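Workshop Notebook – Finishes and Surfaces
Saturday, February 4, 2023 | Clémence Lebrun
2 min read

Entry 127. Continued work on the stone sealer trial for the Hoarau kitchens. The marble offcuts coated in December were brought out of the cabinet and inspected under the bench lamp. Panels treated with the Prillunano sealer show no change in sheen. Two of the untreated panels have dulled near the edges where the lemon juice was left overnight.

The honed pieces were finished at 400 grit and the remainder at 300. Colleagues should note that the labels on the second tray were switched at some point and have now been corrected. Readings taken from that tray before today should be disregarded.
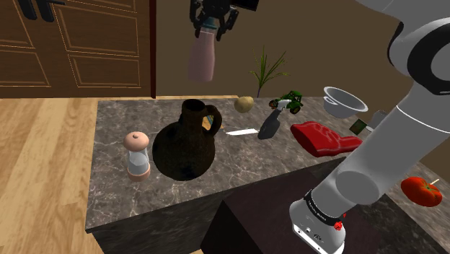 Oil remains the more difficult stain. A poultice of baking soda and water, covered with plastic film and left for one day, lightened the mark on panel 1209 but did not remove it. A second application was started this morning. The Jomar powder will be tried on the matching panel if the result is the same.

Water beading was checked on all sealed pieces. Drops held their shape on the polished faces and spread slightly on the honed ones – the supplier's sheet mentions this and advises a second coat. The Prundavham site office has asked whether one coat is enough for a side panel that will not be used for food. No answer has been given yet.

To do: order more film, rinse the second tray, and move the vinegar panels away from the window.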